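The Cup by the Door

Postdale, a Sunday, just past nine. Siu-fong Tu is already three tables deep and I'm still looking for parking.

She runs Lesetti, the swap shop on Wercombe Street. Plastic cups, toy blocks, hand tools with the good handles. People drop it off by the boxload in January, when the closets get cleared. Last year 2,784 things came in. She wrote down every one, in pencil.

Her rule for sorting: color first. Never size. "You remember the blue one," she says, already walking off. "You don't remember the nine ounce one."

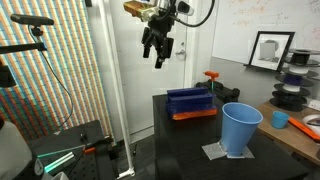 Blue does go fastest. Cups especially. Folks want a big one for paintbrushes and a little one for the bathroom sink, and they dont much care if the two match. Blocks go next, navy and orange, any brand, missing pieces fine. Screwdrivers hardly make it to lunch.

Tape is her other thing. Flat strips of it, right on the tabletop, so stuff stays where she put it. Leaves a mark? Sure. The tables are old. She got hers from the Hung warehouse when it closed, 3 for the price of one, and hauled them over herself.

What doesn't move: lids. Boxes of lids. She had 843 of them at last count and no plan at all.

I left with a cup I didnt need and a jar of wooden beads. Paid in paperbacks, which is teh usual rate. By noon the line was out to the bakery and she was asking if anyone had brought more tape.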